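Plan-vasque céramique Drikar, largeur 60 cm

La fiche du fabricant promet une céramique « sans entretien ». Nous avons appris à nous méfier de cette formule. Un émail blanc brillant montre tout, et celui-ci ne fait pas exception : les petits points sombres se voient tout de suite sur le fond.

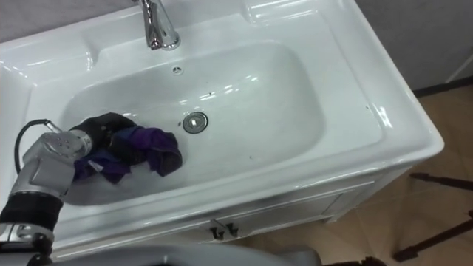

Fiche rédigée par l'atelier Prelorero – mise à jour le 11 août

Le rebord large fait le tour de la cuve, de quoi poser un savon ou un verre. La cuve est grande mais peu profonde. Pour rincer un chiffon, ça va ; pour y laisser tremper du linge, nous restons réservés. Trop-plein rond cerclé de chrome, bonde chromée à clapet en relief.

Le robinet à bec court se nettoie vite, à condition d'aimer essuyer le chrome. Évitez les poudres abrasives, quoi qu'en dise le vendeur.

Prix : 258 €, robinet non compris. Livraison : 35 €. Meuble assorti Kubíček en option, attendu en novembre.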